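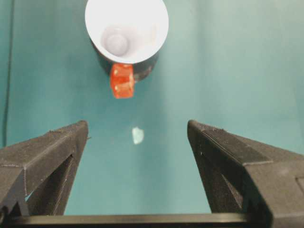 Dark cup with a white interior, on teal.

The Rureswood Letters Desk: Frequently Asked Questions

Thanks for stopping by! We write letters to journalists and writers who are in prison because of their work, and we would love for you to join in. These are the questions that land in our inbox most often. Last updated 9 July 2022.

What does the Letters Desk do?

We match people who like writing letters with reporters, editors, bloggers and cartoonists who are being held. We keep the addresses current, check the mail rules for each prison, and send your letter on with the right postage. Last year 914 letters went out from Rureswood, which is a huge pile of mail for a group our size, and we're still grinning over it.

Who can write?

Anyone! You don't need to be a journalist, and you don't need to know a thing about press law. Writers under 16 are welcome with a parent's okay (and their drawings are some of the best things we send). We ask only that you read the short guide that comes with your first address.

What on earth do I say to a stranger in prison?

This is everybody's first worry, and it goes away about three sentences in. Tell them about your dog, your garden, the bus driver who sings. People who have been released have told us how much they loved plain daily news - weather, recipes, a bad haircut, the score of a local ball game. A page is plenty. If you've read something they wrote before they were arrested, mention it by all means, unless the guide for that prison says to stay off the subject of their work.

What should I leave out?

Skip anything about the case, the trial or the government holding them. Letters are opened and read, and a careless line can cause trouble for the person you're writing to. Leave out your home address too and use our box in Rureswood as the return address. No cash, stickers, glitter, staples or perfume. We've had whole envelopes come back over one sticker.

Do I have to write in their language?

No, but some prisons only pass along mail in the local language. For those we send your letter to Vimier, our translation circle, which has 216 people signed up and covers far more languages than we ever dreamed of when we started. Please keep translated letters under 1000 words. Idioms are hard work for them, so go easy on "piece of cake" and the like.

Will I get an answer?

Maybe. Some writers hear back within a couple of months, some after a year, and plenty never do. A prisoner may not be allowed paper, or the reply may be held at the gate. When a reply does reach us we scan it the same day and mail you the original - we get every bit as excited as you do!

How do you pick the people on the list?

We work only on cases where we can read the charges and some of the court papers for ourselves, and where the family or a lawyer has said yes to letters. That second part matters a lot. Sometimes a family prefers quiet, and then the name stays off the list for as long as they like.

What is the Rebane list?

It's our public record of closed and open cases, named for the street where we held our first meeting. It has 692 entries right now, each with the date of arrest, the charge and the latest court step. Students and reporters are free to use it. If you spot a mistake, please write to us and we'll fix it, and thank you in advance.

Can my school or book club do this together?

Yes, and please do! Ask for a group packet and you'll get addresses, sample letters and a set of short readings on how press cases move through the courts. The Nedthorpe library hosts an open letter table every April, and it's a lovely way to try it out. Paper, pens and cookies are all there when you walk in.

Does it cost anything?

Joining is free. International postage adds up, so if you can chip in for your own stamps we're grateful, but we'll send your letter either way.

What happens when someone is released?

We email everyone who wrote to them, often within the hour. If the person is happy to get mail at home, we pass on a new way to reach them. Quite a few pen friends have kept going for years.

How do I get started?

Send a note through the contact form with your first name and the languages you write in. Your first address will come within two weeks, along with the guide.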